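Longate Clinic – Outpatient Mental Health Wing
Room and Records Safety Checklist, with Inspector's Comments

Completed by: Aaliyah Leclerc
Date of walk-through: 14th August
Areas covered: waiting area, consulting rooms, questionnaire room, records office

Ratings used: OK / Needs work / Not checked

1. Waiting area

1.1 Exits clear and signs lit – OK
1.2 Chairs stable, no torn seats – Needs work
Comment: Two chairs by the water cooler rock when you sit down. Take them out until they are fixed. The same chairs came up on the Lollelham visit, so check the whole batch.
1.3 Crisis line poster up to date – OK
1.4 Front desk can see all seats – Needs work
Comment: The leaflet stand blocks the view of the corner seats. Move it to the wall by the restroom door.

2. Consulting rooms

2.1 Clinician's chair nearer the door than the patient's – Needs work
Comment: Right in every room except Benedetti. The desk there was turned at some point and the clinician now has to go past the patient to get out. Turn it back before the room is next booked.
2.2 Alarm button within reach and tested – OK
Comment: Tested from each chair. The desk answered every time. The log sheet in Brendarano has no entries after last November, although staff say they test it. Please write it down.
2.3 Door opens from inside without a key – OK
2.4 Cords and blind pulls secured – Needs work
Comment: One looped blind cord in Brendarano. Fit a cleat or change the blind. This one should not wait for the next order.
2.5 No heavy loose items on shelves – OK

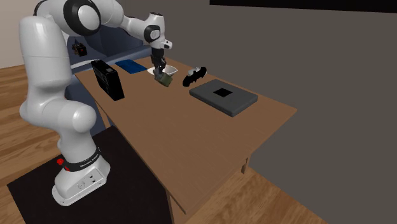
2.6 Conversation cannot be made out from the hallway – Needs work
Comment: I stood outside each door while a colleague read aloud at a normal level. Words were clear outside Benedetti. A door sweep may be enough – try that first and test again.
2.7 Tissues, clock and trash can present – OK

3. Questionnaire room

3.1 Patient can fill out forms without being overlooked – OK
3.2 Staff member on call during sessions – OK
3.3 Current version of the intake forms in the tray – Needs work
Comment: Old and new copies were mixed together. The old mood form has a different response scale, and scores from the two can't be compared. Shred the old ones.
3.4 Risk items read before the patient leaves – Needs work
Comment: The written rule is that someone looks at the self-harm item within 30 minutes of the form being handed in. Staff know the rule. The forms have no space for the time, so I could not confirm it is followed. Add a line for time and initials at the foot of page 2.
3.5 Steps to follow after a positive risk answer posted for staff – OK
Comment: Clear and short. Keep it on the staff side of the door.
3.6 Large-print forms available – Not checked
Comment: Cupboard was locked and the key was with the evening team. 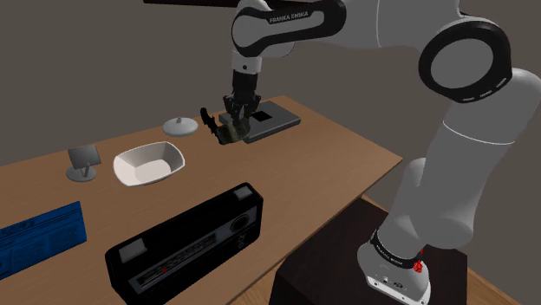 4. Records office

4.1 Paper files locked when room is empty – OK
4.2 File numbers match the register – Needs work
Comment: File 1073 was in the drawer but signed out in the register. File 1292 was signed out with no name beside it. It was found on the scanning shelf. Both are now back in place.
4.3 No names visible on screens from the doorway – OK
4.4 Consent forms stored apart from scored questionnaires – OK
4.5 Shredding bin locked – OK
Comment: Nearly full. Ask for an earlier pickup.

5. Staff safety

5.1 Late appointments never held with one staff member in the building – OK
5.2 Sign-out board in use – Needs work
Comment: Used well in the mornings and hardly at all after lunch. Several people were still marked as in when they had gone home. In a fire that sends someone back to look for them.
5.3 Debrief offered after a difficult session – OK
Comment: Staff I spoke to knew whom to ask. One would like somewhere other than the break room for it.

Actions before next visit

Blind cord in Brendarano – building manager, right away
Desk in Benedetti – building manager
Old mood forms removed and time line added – intake lead
Sign-out board – shift leads to check at end of day
Item 3.6 – carry over

Signed: A. Leclerc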